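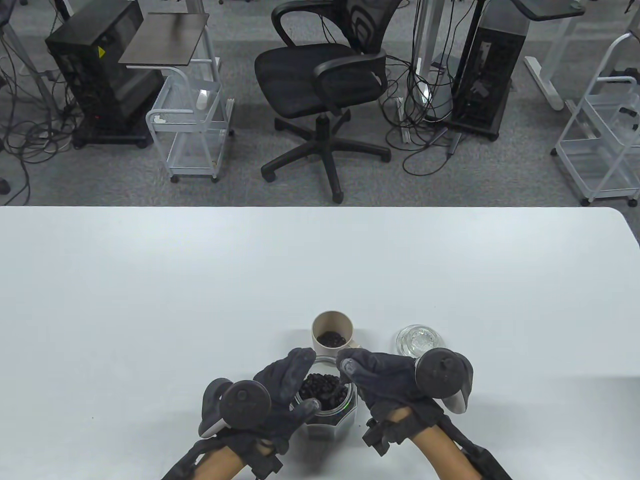
Ragnheiður Lund asked whether the shelf pins have to go in before the back panel, and whether the order matters if the cabinet is already standing against the wall. It does matter. Fit the back panel first, then the pins, and leave the cabinet on its face until step 6 is done. The steps below have been reworded to make this clearer.

Home | Manuals | Spare parts | Dealers | Contact

Tiltero Pantry Cabinet
Section 4: Back panel, shelves and wall fixing

Before you start this section, the two sides, the top and the base should be joined as shown in Section 3, and all cam locks should be turned fully to the closed position. If a cam lock turns without stopping, the bolt is not seated. Take the joint apart and screw the bolt in until the collar meets the wood.

You will need a cross-head screwdriver, a small hammer, a pencil, a tape measure and a spirit level. A power drill is needed only for the wall fixing. Do not use a power driver on the shelf or hinge screws.

CAUTION: The cabinet must be lifted by 2 people. Do not drag it on its feet. The feet are made to carry weight straight down and can break if pushed sideways.

Fitting the back panel

1. Lay the cabinet face down on a blanket or on the flattened carton.

2. Measure from corner to corner in both directions. The two measurements should match. If they don't, push gently on the longer corner until they do. The doors will not line up later if this step is skipped.

3. Slide the back panel into the groove in the base, with the finished side facing into the cabinet. The panel is 1,065 mm tall and fits only one way up. The cut-out for the cable goes at the bottom.

4. Nail the panel along the top edge first, then down each side. Start at the corners and work toward the middle.

5. Check the inside for nail points. Pull out any nail that has come through and set it again a little farther back.

6. Push the metal sleeves into the shelf holes you plan to use. They should sit flush. Tap them with the handle of the screwdriver if they are tight.

Note: Spare sleeves are in the small bag marked Broda. Keep them. The upper holes can be left open or closed with the plastic caps.

Standing the cabinet up

7. Lift the cabinet onto its feet, close to where it will stay.

8. Place the level on the base, front to back and then side to side. Turn the feet to adjust. Turning a foot clockwise, seen from above, lowers that corner.

9. Check the level again on the top. If the base is level and the top is not, go back to Section 3 and check the joints.

Fitting the shelves

10. Put the shelf pins into the sleeves. All four pins for a shelf must be at the same height.

11. Set the lowest shelf first. Tilt it to get it past the door frame, then lower it onto the pins.

12. The fixed shelf goes in the middle position and is held with screws from below. Do not leave it out – it keeps the sides from bowing.

Each loose shelf can carry 33 lb, spread evenly. Keep heavy items such as flour bins and full bottles on the base or the lowest shelf. If the cabinet will hold mostly jars, leave enough height between shelves to lift one out without tipping it.

Wall fixing

WARNING: This cabinet can tip over if it is not fixed to the wall. Fix it before you hang the doors or load any shelf.

13. Hold the bracket against the wall above the top panel and mark the holes with a pencil.

14. Check for pipes and cables before drilling. Wall plugs are not supplied. Choose plugs and screws that suit your wall, and ask at a hardware store if you are not sure.

15. Screw the bracket to the wall, then to the cabinet. Pull on the top of the cabinet. It should not move.

If the baseboard holds the cabinet away from the wall, use the Riis spacer, part 94, behind the bracket. Do not pack the gap with cardboard.

Go on to Section 5 to hang and adjust the doors.

Section revised July 12, 2024. Text: Bjartur Sveinbjörnsson.

We use cookies to remember your language and region. Accept | Settings

© Waminach. All rights reserved. Contact us | Back to top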